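Dritau teaching kit: a couple of months in

I've had the Dritau kit on our bench since November, and I've finally put enough hours into it to have opinions. Quick version for the impatient: I like it a lot, the software drives me up the wall, and if you only want to move things from A to B you can spend less.

I tidy glassware for a living (fine, I run a teaching lab, but it's mostly tidying) and what I wanted was something I could show the job to by hand and then leave to have a go. So that's what I've been testing it on.

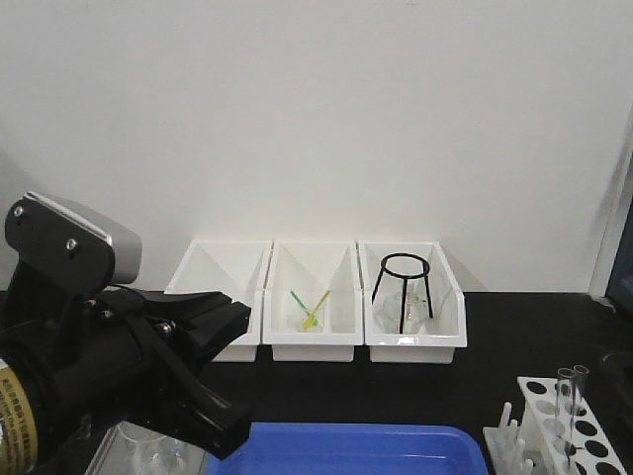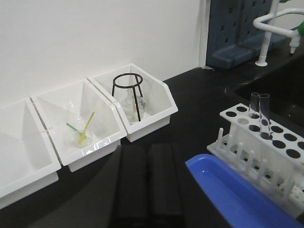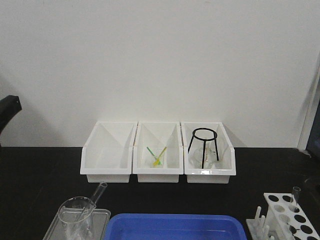
Clear-up task on the lab bench, with the three white bins along the wall and the tripod in the right-hand one.

You get two ways of showing it what to do. One is to take hold of the arm and push it through the job yourself, which the manual calls hand guiding. The other is the remote, a chunky handset with a squeeze trigger for the gripper, and you stand back and drive. I assumed I'd use hand guiding for everything. I was wrong! It's lovely for big sweeping moves, and the arm feels nearly weightless once you've set the payload, but your own hands and sleeves end up all over the camera views. For anything fiddly, like getting a test tube into a hole in the rack, I now use the remote every single time.

The handset has a slow mode on the thumb button and I'd suggest living in it for your first week. At full speed the lag is small but you do feel it, and glass is unforgiving. I lost 2 beakers before I learned to stop chasing the gripper with my thumb and just wait for it to catch up.

Glass is the real test of this thing, I think. Clear tubes are hard enough for me to see on the wrist view, never mind a robot. After 10 demonstrations it was hopeless, grabbing at air next to the tube with great confidence. By 300 it was doing the rack well enough that I stopped hovering. The droppers came along much faster – bright plastic, easy to spot, and they don't mind being squashed a bit. The tripod is still a coin toss, with those thin legs giving it so little to get hold of.

Now the software. Recording is fine: press, do the job, press again, keep or bin. But the review screen is dreadful. You can't trim the start of a recording, so if you dither for a few seconds before moving (I always dither) you either keep the dithering or do it all again. And it taught itself to dither! It would sit over the tray having a think, exactly as I do. There's also a tick box for skipping pauses, buried in the export menu, and I only found it by accident.

Storage is tight too. The box says room for 2000 recordings, and that may be so with one camera, but I run a wrist camera and a fixed one and it was grumbling well before then.

I borrowed a Tindar set for comparison. Cheaper, nicer case, and the handset is more comfortable if you've small hands. The gripper has more wobble in it though, and I never got it to put a tube down straight. Fine for blocks and boxes.

Rostami, who sell the Dritau over here, were quick with a replacement trigger spring when mine went soft. No quibbles and no forms.

Good: remote is precise in slow mode, arm is light to guide, decent support.
Bad: no trimming, storage, stiff cable on the handset.

I'd buy it again, but I'd get the longer cable at the same time.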